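4. Equipment Planning and Cost Allocation

4.1 Scope of the purchase
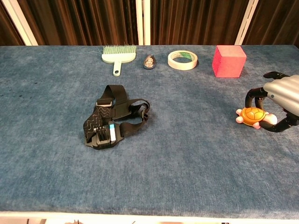
Figure 1. Tabletop grasping task at the Stila workstation: a toy turtle held by the multi-fingered hand, with other task objects on the table.

The budget for the manipulation workstation was prepared before any supplier was contacted, and it separated the cost of the hand from the cost of everything the hand would be used with. Three suppliers were then invited to quote. Butance and Grarkico each offered a complete hand and arm package, while Akl offered the hand alone, with mounting left to the buyer. The quotations could not be compared directly until the task objects had been settled, as each supplier stated its grip range in different terms. The object set was therefore fixed first, and it was kept deliberately ordinary. A small brush, a roll of masking tape, a red foam cube and a toy turtle with a patterned orange shell (Figure 1) differ enough in shape and surface to show where a simple two-jaw gripper would serve and where jointed fingers would be needed. Objects of this kind were charged to consumables and required no separate approval.

4.2 Cost categories

Planned spending was divided into capital items and running costs. The hand, the arm and the controller were treated as capital and written down over the life of the project. Running costs covered replacement finger parts, table coverings, task objects and operator time. The first draft of the budget allowed for 39 hours of operator time per month. This figure was found to be too low once setup and object changes were included, and it was raised in the second draft.

Spare parts were the most difficult item to estimate. Butance included 2 sets of finger parts in its price, and the other two suppliers listed them separately. For comparison, the same quantity was added to each of the remaining quotations. Delivery was quoted at around 103 days by Grarkico, which would have moved the first sessions past the November review. Late delivery was not given a money value, but it was recorded beside each price.

4.3 Limits of the estimate

The estimate does not include floor space, power or the time of permanent staff, all of which were provided by the host department. Groups that must pay for these items should expect a higher total. Prices were those in force on 28 July 2025 and exclude tax. Service contracts beyond the first year were left out of the comparison, as only Butance had supplied terms for them when the order was placed.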